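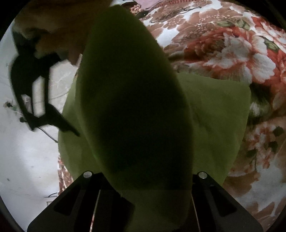 Re: [handheld-data] cloth episodes, what to keep and what to throw out

Gautam list admin wrote:

> Before the next upload I would like one rule for cloth episodes that
> all sites can apply. Right now Herkora drops any episode where the
> cloth is let go and picked up again, and the other sites keep them. The
> mix makes the success labels useless. My own preference is to drop
> them. A policy trained on regrasps learns to let go.
>
> Second point: please stop trimming the start. I got 102 episodes last
> month that begin with the fingers already closed on the fabric. There
> is no approach in them at all.

On the first point I disagree, and I have some numbers from our side.

We split our June set by hand into clean episodes and episodes with at least one regrasp. There were 126 in the second group. We trained twice with the same seed and the same number of steps, once with the regrasp group left in and once without it. The run without it did fine on the first pick. When the first pick missed, the arm carried on through the fold with nothing in the fingers. The run with regrasps went back for the cloth in most of those cases. It did also open too early a few times, so the worry in your message is a fair one, but I would take that failure over the other.

What I would propose instead of dropping them:

1. Keep the episode if the cloth ends up in the goal state, however many grasps it took.
2. Add a field "regrasp" with the values 0 or 1. Leave it to whoever trains to filter.
3. Drop the episode if the operator uses a bare hand on the cloth at any time between start and stop.
4. Drop the episode if tracking is lost for longer than half a second while a finger is closed. Short gaps get filled well enough by the Fisex smoother.

Rule 3 is the one that costs us most. People straighten a corner by hand without noticing that they do it. We now have the operator say "reset" out loud before touching anything, and the audio track makes those easy to find afterward.

On trimming, agreed. Ours was a bug. The Watudix export script cut everything before the first change in finger width, so every approach was thrown away. It has been fixed on our branch since Wednesday. If you set pre_roll to 0 in your config the old behavior comes back, so please check that it is unset. The raw recordings are intact and I can export the 102 again from them if the other sites don't object to new episode IDs.

Two smaller things while I am at it.

Dark cloth. Where a fold stands up between the fingers and shades itself, the middle of it goes close to black and the contact point is hard to find. Raising the exposure blows out a pale floor. We have left exposure fixed and put a second lamp low on one side. That helped with olive and navy. It did little for black.

Printed backgrounds. I would like more of them, particularly flowered bedding under or beside a plain cloth. Most of what is in the pool was recorded on a bare table, and the segmentation step has never had to tell a hem from a printed edge. Our target is 3000 episodes in total, and I would be happy if a third of them had a busy print within reach of the tool. At present we have 199.

If the four rules above are acceptable I will write them into the collection sheet and send a diff to the list. If anyone wants rule 4 to be stricter, please say which tracker you are on, as the gap lengths differ a lot between the two.

Still open from the last thread: which way the left and right width channels are ordered in the shared format. Our files have left first.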